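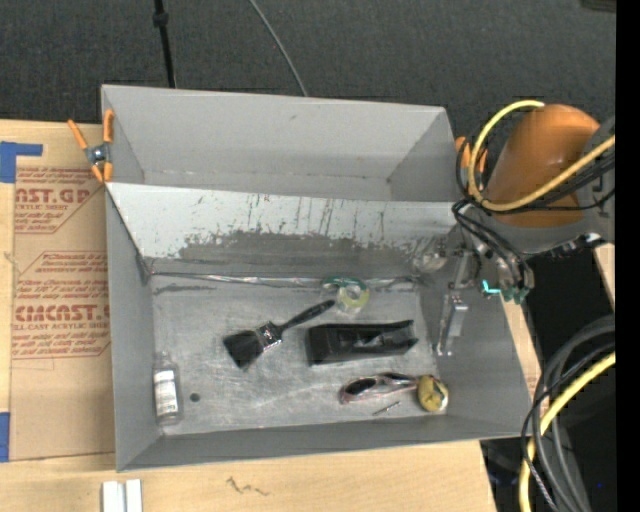 Filed under: Makers & Menders, Long Reads

12 comments

Yannick Millet has been enamelling for most of his working life and he still gets up from his chair to show you things. Within ten minutes of my arriving at his workshop he had put a bread bin lid, two mugs and the side panel of an old cooker into my lap, and was telling me which of them he would be proud to have made.

"The lid," he said. "Look at the edge! Run your thumb along it. Whoever did that rolled the metal over before they coated it, so there's no sharp corner for the glass to pull away from. That lid will see us both out."

Glass is the word he uses, and it took me a while to get used to it. Vitreous enamel is ground glass melted on to metal, and Millet would like everyone to know it. People ring him up and ask what colour paint he uses. He tells them, very kindly, that he hasn't got any.

He learned at a firm called Petkov, which made pans, signs and bath panels, and where he started on the pickling line. It sounds like a kitchen job and is in fact a row of acid baths. "You came home with holes in your socks. I don't know how it got to the socks. My mother threw my boots out of the house." After a year he was moved to the spray booths, and after that to the furnace, where he stayed until the place shut.

What he loved was the furnace. He talks about it the way other people talk about a boat. A panel goes in looking like a chalky blackboard and for the first minute nothing happens, then the surface goes rough, like orange peel, and then all at once it flows and shines. "I've watched that thousands of times and I would watch it again this afternoon. I'm going to, if you stay."

I stayed. He was firing a batch of house numbers for a street of terraces, and the 84 came out with a pinhole in the loop of the 8 which I could not see until he put my finger on it. It went back in the queue for another coat.

These days he shares the building with Aslak Lindqvist, a signwriter who came for a fortnight to learn how to cut stencils and never got round to leaving. Together they trade as Pumard, a name they found painted on a beam when they moved in. Neither has any idea who or what Pumard was. Lindqvist thinks a horse.

Lindqvist is the quieter of the two, but get him on to lettering and he's away. He draws everything by hand first, full size, on the back of wallpaper. "Enamel is very honest about a bad curve," he said. "Paint has a bit of a wobble to it and the eye forgives it. On enamel you have this perfect shiny surface and then your fat, ugly S sitting in the middle of it." He had spent most of November on a single station sign, white on dark blue, and had redrawn the R so often that he'd begun to dream about it. (In the dream it had a third leg.)

Most of their work is new signs, but repairs are what I had really come to ask about. My grandmother's pie dish has a chip the size of a lentil and I wanted to know if there was any hope for it.

Millet held it up to the window for a long time. "What did she do, drop it?"

I said I thought I had.

Chips, he explained, happen because glass and steel don't stretch by the same amount. A good enamel is mixed so that it ends up slightly squeezed by the metal underneath, which makes it strong, right up until somebody knocks it on a tap. Once there's a gap, water gets in, rust creeps along under the sound part and lifts it, and you lose a little more every winter. His advice for old kitchenware is plain: don't put it on a high heat empty, don't pour cold water into it hot, and keep metal scourers well away. If it has chipped on the inside, stop cooking in it and keep your onions in it. He was perfectly cheerful about this. He keeps his own onions in a casserole he chipped himself.

Signs are another matter, as they can be stripped back and started again. A brewery sign was leaning by the door, Gitix in yellow on green, with a spray of airgun holes across it. The owner wants the holes left in. "Quite right too," said Lindqvist. "Somebody enjoyed themselves." They'll treat the rust, fill the worst of it with cold resin and send it home.

I asked whether there was a piece they regretted letting go. Lindqvist said no, straight away. Millet went off to the back of the shop and returned with a photograph of a big oval sign for Raltasitz, a maker of theatre seats, with a red plush chair in the centre shaded in six separate firings. He did it in his last year at the old firm. He has no idea where it is now and he'd dearly like to know, so if it's hanging in your pub, please write in.

By then the second batch was ready. He handed me a pair of dark glasses and told me to stand to the left, and the door came up, and there was the 84 again, glowing orange all over with no number on it that I could make out. We stood and watched it cool. The blue came back first, from the edges in, and then the white.

"There," said Millet. "Go on, find the pinhole."

I couldn't. He had another look himself, with his glasses pushed up on his forehead, and then put it on the rack with the others and asked if I wanted to try one.

December 2021

Shared 100 times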